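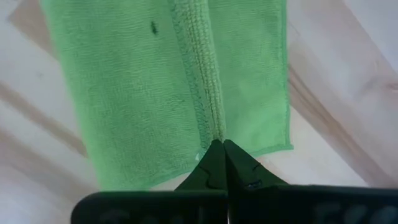 Progress report to the Madigan Fund, June 5, 2000

Hi Zulmira,

You asked for a plain update on the Uvley oral history project and not another spreadsheet, so I'm taking you at your word. Henrique will mail the spreadsheet anyway.

The big news is that we have 35 interviews on tape! When I wrote to you in April I was fretting about whether we'd get past twenty, and then Benvinda Teixeira stood up after a church supper and told everybody she'd had a lovely time talking into our microphone for two hours. The phone at my house didn't stop for a week. A lot of the callers wanted to talk about the flood, which we expected, but plenty more wanted to talk about the Prernard cannery (the noon whistle, the smell, the foreman who sang), and we hadn't planned a single question on it. We've now added a page of cannery questions and I think it may end up being the best part of the whole collection.

Typing things up is slower going. I told you one hour of tape would take four hours to type and I was dreaming. It's closer to six, more when two sisters are talking over each other. Aurora Coelho has been doing the Portuguese tapes on her own and she is very good, but she has a new job starting soon and I don't want to wear her out. We have five tapes still waiting on a first draft and I'd like to pay a second typist out of the travel money, which we've barely touched. Could you let me know if that's allowed, or if you need a formal letter?
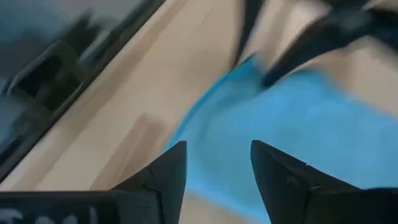
Light-blue fabric on the work surface.

The booklet is coming along. Bernd Dreßler at the print shop in Zernstead quoted us for 300 copies and then again for 200, and the difference was so small that I said yes to the bigger run. He wants the finished pages before he'll hold the price, fair enough. I've drafted the introduction twice and hated it both times, so if you have a favorite from another group you fund, please send it along and I'll steal the shape of it.

One thing that hasn't gone well is the release forms. We used an old version for the first few interviews and it says nothing about letting the library make copies. Henrique is driving around getting new signatures, and he keeps getting fed, so it takes him all afternoon to do two houses.

Next up: finish the cannery interviews, get the typing caught up, and sit down with the library about shelf space and a tape player that doesn't eat tapes. Money is on track except for the typing, as above.

Call me any evening after supper.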